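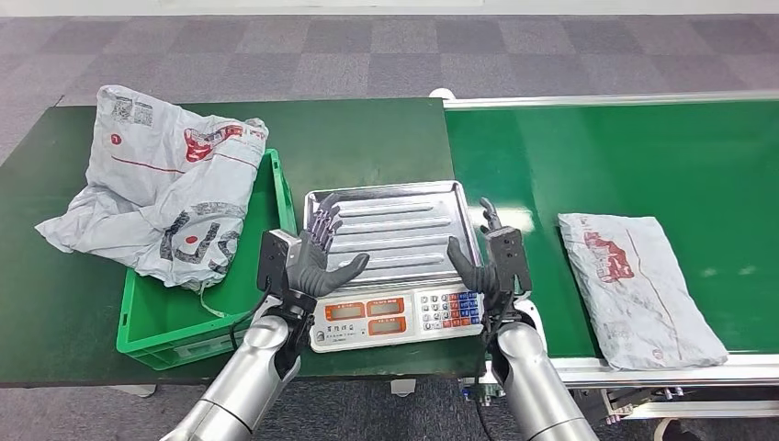
The parcel table: mailer in the green crate, scale in the middle, belt on the right.

Weighing and sorting parcels: changes for the new year

The parcel table at the Flekau building has a new order of work, and anyone who drops off or sends out packages should read this before the next mailing. Incoming items go in the green crate on the left. They are weighed on the scale in the center and then put on the belt to the right. Please keep to that direction. Most of the mix-ups in October came from parcels that were set down on the belt side first and moved along without a weight on the slip.

The crate is for soft mailers and small bags only. Boxes go on the floor shelf by the door until there is space on the table. A mailer that hangs over the side of the crate is fine, but fold it flat before you weigh it. If a loose end rests on the table or on the front panel, the reading comes out low and the slip has to be done again.

The scale is a price-computing model of the kind used at market counters, with three display windows and a keypad on the right side of the panel. We use it for weight only. Leave the price keys alone. If someone has entered a unit price, clear it before you start, and wait for the weight to settle before writing it down. The steel platform has raised edges, so long mailers should be folded once to sit inside them. Wipe the platform with a dry cloth at the end of the shift. Spray cleaner should not be used on it, as it runs down into the keys.

Write the weight in grams on the slip, with no decimals. The slip goes on the plain side of the bag, away from any code or printed label. Several slips were stuck over codes last quarter and the Pludix counter sent those parcels back to us.

Anything over 1080 grams goes out at the box rate, even if it is packed in a soft mailer. Put those to one side and tell the desk. Do not split an order into two bags to get under the limit unless the sender has agreed to it.

We handled 3603 parcels this year at this table. Of those, 312 had to be weighed a second time, mostly for missing slips or slips that could not be read. Pens are now kept in the drawer under the sign-in sheet. Please put them back.

Mailers can be reused if the seal strip is whole and the old label comes off cleanly. Put good ones in the Prostier bin and torn ones in the recycling. We are short of the large size at the moment and a new pack is on order from Lumenta.

Outgoing parcels need to be on the belt 10 minutes before pickup. Anything later waits for the next one. Pickup times are posted at the desk and have not changed.

Updated 2025-12-31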